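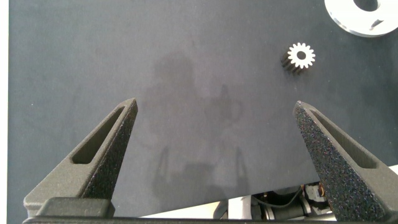 4장. 기어 세트의 분해, 세척 및 재조립

이 장은 Stornuleo 탁상용 권취기의 구동부에 들어가는 소형 평기어를 꺼내어 닦고 다시 끼우는 절차를 설명합니다. 모터와 전원부는 6장에서 다룹니다. 본체 덮개를 여는 방법은 3장을 따르십시오.

4.1 점검 시기

누적 운전 시간이 500시간에 이르면 기어 세트를 분해하여 점검합니다. 운전 시간은 조작부의 시간 표시 메뉴에서 확인할 수 있습니다. 다음과 같은 경우에는 운전 시간과 관계없이 점검하십시오.

- 저속 운전 중 일정한 간격으로 딸깍거리는 소리가 날 때
- 권취축을 손으로 돌렸을 때 특정 위치에서 걸리는 느낌이 있을 때
- 덮개 안쪽에 금속 가루가 묻어 있을 때

4.2 준비물

- 무광택의 어두운 색 작업 매트
- 육각 렌치 2 mm
- 나일론 솔(금속 솔은 사용하지 마십시오)
- 보풀이 없는 천
- Womine 중성 세척액
- Flillow 기어용 그리스
- 뚜껑이 있는 부품 접시

작업 매트는 밝은 색보다 어두운 색을 권장합니다. 은백색 기어의 이끝 윤곽이 잘 드러나므로 마모된 이를 찾기 쉽습니다. 무늬가 있는 매트에서는 작은 나사를 놓치기 쉽습니다.

주의: 작업 전에 전원 플러그를 뽑고 12분 이상 기다리십시오. 전원을 끈 직후에는 구동부가 뜨거울 수 있습니다.

4.3 분해

1. 본체를 옆으로 눕히고 구동부가 위를 향하게 합니다.
2. 육각 렌치로 고정 나사를 풉니다. 나사는 부품 접시에 따로 담아 두십시오.
3. 고정판을 수직으로 들어 올립니다. 비스듬히 당기면 축이 휠 수 있습니다.
4. 축 끝의 와셔를 빼고 기어를 천천히 뽑습니다. 기어가 축에 붙어 나오지 않으면 좌우로 조금씩 돌리면서 당깁니다.
5. 뽑은 기어는 평평한 끝면이 바닥에 닿도록 매트 위에 세워 놓습니다. 옆으로 눕히면 굴러갈 수 있습니다.
6. 조립 방향을 잊지 않도록 바깥쪽을 향하던 면이 위로 오게 둡니다.

참고: 매트 위에서는 기어와 다른 부품 사이에 간격을 두십시오. 이끼리 부딪치면 모서리에 흠이 생깁니다.

주의: 플라이어로 이 부분을 물지 마십시오. 기어가 빠지지 않을 때에는 4.8의 안내에 따라 점검을 의뢰하십시오.

4.4 세척

1. 마른 솔로 이 사이의 굳은 그리스를 털어냅니다. 이의 방향을 따라 위에서 아래로 움직입니다.
2. 세척액을 천에 묻혀 윗면과 아랫면을 닦습니다.
3. 중앙 구멍 안쪽은 천을 가늘게 말아 통과시켜 닦습니다. 구멍 안에 찌꺼기가 남아 있으면 축에 끝까지 들어가지 않습니다.
4. 마른 천으로 닦은 다음 매트 위에 세워 완전히 말립니다.

주의: 세척액에 기어를 담가 두지 마십시오. 헤어드라이어 등으로 가열하여 말리는 것도 피하십시오.

4.5 마모 점검

1. 기어를 밝은 곳에 놓고 윗면에서 이끝을 살핍니다. 정상인 이는 끝이 짧고 둥글며 모양이 서로 같습니다.
2. 기어를 한 바퀴 돌려 가며 옆면을 봅니다. 윗면은 빛을 받아 깨끗해 보여도 옆면의 골은 그늘이 져서 손상이 잘 보이지 않습니다. 필요하면 조명을 옆에서 비추십시오.
3. 손톱으로 이의 모서리를 가볍게 훑어 걸리는 곳이 있는지 확인합니다.
4. 기어를 축에 끼우고 흔들어 봅니다. 눈에 띄게 흔들리면 중앙 구멍이 닳은 것이므로 교체합니다.

이가 하나라도 깨졌거나 한쪽으로 기울어 닳았다면 그 기어는 다시 사용하지 마십시오. 줄이나 사포로 다듬어 쓰는 것도 허용되지 않습니다. 교체용 기어의 부품 번호는 133입니다.

4.6 재조립

1. 축에 남은 그리스를 닦아냅니다.
2. 축에 새 그리스를 얇게 바릅니다.
3. 분해할 때 위로 두었던 면이 바깥쪽을 향하도록 기어를 끼웁니다.
4. 상대 기어와 이가 맞물릴 때까지 손으로 권취축을 천천히 돌립니다. 맞물리지 않은 상태에서 밀어 넣지 마십시오.
5. 와셔를 끼우고 고정판을 덮습니다.
6. 고정 나사를 모두 손으로 가볍게 조인 뒤, 대각선 순서로 렌치를 사용하여 마저 조입니다.
7. 이가 맞물리는 부분에 그리스를 소량 바릅니다. 밖으로 흘러나온 그리스는 천으로 닦아냅니다.

4.7 시운전

덮개를 닫고 전원을 연결한 다음, 재료를 걸지 않은 상태에서 가장 낮은 속도로 운전합니다. 소리가 고르면 중간 속도로 올려 다시 확인합니다. 소음이나 진동이 있으면 즉시 정지하고 4.6의 3번부터 다시 하십시오. 이상이 없으면 조작부에서 점검 시간을 초기화합니다.

4.8 점검 의뢰 및 기록

기어가 축에서 빠지지 않거나 교체 후에도 소음이 계속되면 구입처에 점검을 의뢰하십시오. 의뢰할 때에는 본체 일련번호와 누적 운전 시간을 함께 알려 주십시오. 떼어낸 기어는 버리지 말고 부품 접시에 담아 본체와 같이 보냅니다.

점검 기록표에는 작업자 이름, 누적 운전 시간, 교체한 부품 번호를 적습니다.

개정 2019년 7월 23일
4장 작성: Hạnh Đỗ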